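About Skokden

Hi, I'm Sevim Gökçe, and Skokden is my little corner of the web for tomorrow as people used to draw it. Monorails over the wheat fields, kitchens that fold into the wall, whole cities under glass... I collect the old magazines those pictures came in, and I write about what the articles promised and how it all worked out.

It started with a box my uncle left in his garage in Baluscombe. I went over to help clear the place out and sat on the floor till dark reading about atomic lawn care. By the next May I had 200 issues and no room for my shoes!

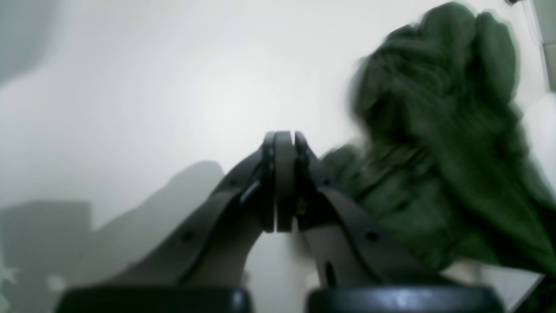

Photo: Keskin / Skokden

I post 2 articles a week, mostly on home, travel and food predictions from the fifties and sixties (the food ones get the most mail, especially anything with pills for dinner). I scan the pages myself and leave the ads in, because half the fun is in the ads. My cousin at Evovside keeps the site running and puts up with my calls.

Got a stack of old science magazines in the attic? I'd love to hear from you. I pay postage on anything up to 40 pounds, and I'll send back whatever you want to keep. Use the contact form and tell me the title and year if you can read them. Replies can take me a while when I'm behind on scanning.

Page last updated Nov 8, 2018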